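I spent a March morning at Jillcombe learning to teach a robot about leftovers, and my forearms still haven't forgiven me. You hold a gripper in each hand, pick up a lunch container, put it down and do it all again – 200 times, if you can stand it!

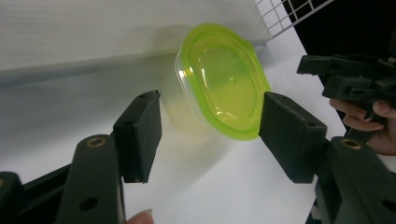 By try 160 I'd stopped thinking about my fingers, and I was told that's when the good stuff starts. The robot learns from your habits, fumbles included. Mine went into a pile of 3,315 at Gakstead, and I'm oddly proud of them.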